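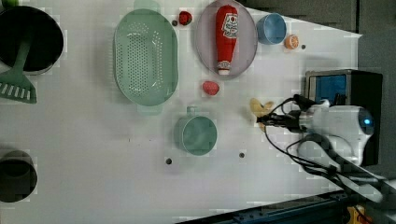
One member asked by letter whether the club would again sell its best striker in the winter window, and said that he would not renew his season card if the answer was yes. The letter was read aloud before the opening of the meeting, and it was agreed to put it under item 3.

Ranodley Football Club
Minutes of the members' meeting, 23 October 2021

1. Opening
The chair opened the meeting and welcomed the members. The order of items was accepted with one change – the question of the youth bus was moved to the end.

2. Minutes of the September meeting
A member from the Jastthorpe side of town pointed out that his remark about the away tickets was written down wrongly. He had asked for the tickets to be sold at the gate also, and the minutes said only online. The secretary will correct this. With this correction the minutes were approved.

3. Players and the winter window
The head coach gave a report on the squad. He is satisfied with the defense. In midfield he misses a player who can keep the ball when the team is leading, and he reminded the meeting of the home match against Tratach, where the lead was lost in the last minutes.

Tratach has asked for our striker on loan until the end of the season, with a loan fee of 2000 and the wages paid by them. The board has not answered yet. The coach is against it. He said that he cannot find another striker for this money, and that the player himself has not asked to leave.

The letter was then discussed. Several members supported it. Another member had a different opinion: the player has his contract only until summer, and if he goes then, the club receives nothing. The chair replied that a new contract was offered to him in September and that the talks are still open. He did not want to say more about the wages.

It was proposed that the board refuses the loan and continues the talks with the player. Vote by hands: accepted, with 2 against.

The coach asked for permission to invite a midfielder from Jastthorpe to train with the first team. No fee is involved at this stage. Agreed.

4. Shirt sponsor
The agreement with Penner ends after this season. Penner is willing to continue and offers 1000 more than before, but wants its name on the front of the away shirt also. A member said that the away shirt should stay plain, as it always was. The board will ask if the back of the shirt is possible. To be decided at the next meeting.

5. Field and stand
The grass in front of the north goal is in bad condition. The reserve team will train on the lower field until it is repaired. The members asked again for a better light at the exit of the stand, and the secretary will get a price for it.

6. Youth bus
The bus company has raised the price by 100 per trip. Parents would like to drive to the near matches by themselves, and keep the bus for the long ones. The youth coach will make a list of which matches are which – he needs the final schedule from the league first.

7. Other questions
A member asked if the old goal nets can be given away. Yes, he can collect them from the equipment room.

The date of the next meeting will be put on the notice board. The chair closed the meeting.

Minutes taken by the secretary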